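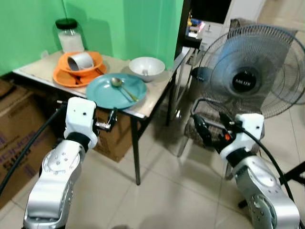
1/6/25. Table clearing set, Jendley config, both arms. 11 episodes kept, 2 tossed (operator let go of the pedal early, my fault for not saying). Start layout for this one is the messy version: teal plate hanging a bit over the front edge with the spoon across it, orange bowl on the orange plate, mug on its side in the bowl. Want more starts like that, the tidy ones are all too alike and the policy just learns one reach. Left arm takes the teal plate, right stays out of the way till the spoon is dealt with. Jar with the green lid is a distractor, do NOT touch it, label as such.

Labels so far: "pick spoon", "pick plate", "handoff", "place". Mimico export still writes handoff as two seperate segments, merged by hand again. Took almost 2 hours. Somebody please look at the script.

Left gripper zero drifted after the break, re-homed, rest ok. Episodes before re-home are flagged in the sheet, dont train on those until checked.

Next: swap in the Yalçınkaya bowls, vary table hight, upload to Prana overnight. Disk nearly full, clear the August runs first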